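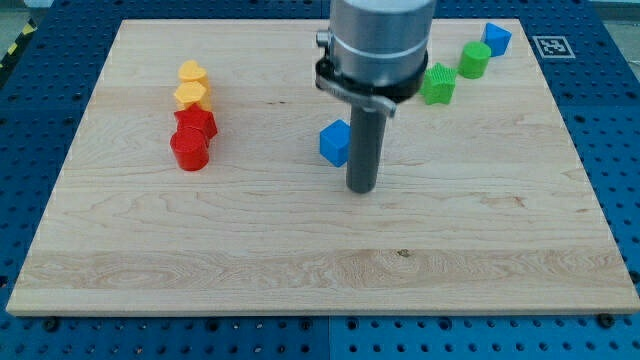 Prutlow to Supply Shape Block Sets to Jalldale Preschool Classrooms

2020-04-13
By Jocelyn Mercado, Prutlow Press Office
Shares: 86 | Comments: 3

JALLDALE – Prutlow, a maker of classroom play materials, will supply 1,000 shape block sets to preschool and kindergarten classrooms in the Jalldale area under an agreement signed with the school supply distributor Fajardo. Deliveries will start once the last boards have been sanded and checked at the Prutlow workshop.

Each set pairs plastic blocks in bright solid colors with a large wooden board that serves as the play surface. The shapes include a heart, a pentagon, a star and a cylinder. The blocks have flat tops and straight sides, and they are close to one another in height, so children can line them up, trade places between them or sort them by color before they know the names of the shapes.

"Teachers asked us for something that stays put on a low table and can be wiped down between groups," said Nestor Rivera, head of product at Prutlow. "We had been selling the blocks by themselves in a bag. They ended up on the floor. The board gives children a place to work, and they seem to understand that right away."

The boards are cut from pale hardwood and left in their natural color. Prutlow does not stain them or print outlines on them. Grain and small knots vary from one board to the next, and the company does not treat these marks as defects. Boards with cracks or raised edges are set aside and cut down for smaller items.

Prutlow tried an earlier version with shallow cutouts for each shape. Nuwan Begum, who teaches four-year-olds in Jalldale and used both versions in her classroom, said the plain board got more use.

"With the cutouts they filled the holes and were finished," Begum said. "On the flat board they make rows. One group put all the red ones at the front and the yellow ones behind, and then had a long argument about whether the star should go first. I let them argue."

The star has rounded points, a change made after the first samples. The heart and pentagon kept their original outlines. Prutlow considered adding printed letters to the tops of the blocks but decided to leave them blank.

Fajardo will handle storage and delivery. Classrooms on the upper floors of older buildings will receive the board and the blocks in 2 separate cartons, as the board is too wide for some stairwells when packed in a single box. Schools do not need to return the packaging.

"The board is the heavy part," said Virgilio Dumlao, delivery manager at Fajardo. "We are asking schools to tell us ahead of time which door to use."

A short teacher guide comes with each set. It covers sorting by color, naming shapes, copying a row and taking turns. Care instructions are printed on the back page: wipe the board with a damp cloth, dry it flat and do not soak it. The blocks may be washed by hand in warm water with dish soap.

Replacement blocks can be ordered singly by shape and color through Fajardo. Replacement boards will be available later in the year.

Prutlow makes blocks, boards and sorting trays for early classrooms. School orders and questions about existing orders should go to the Fajardo order desk. Press questions may be sent to Jocelyn Mercado at the Prutlow press office.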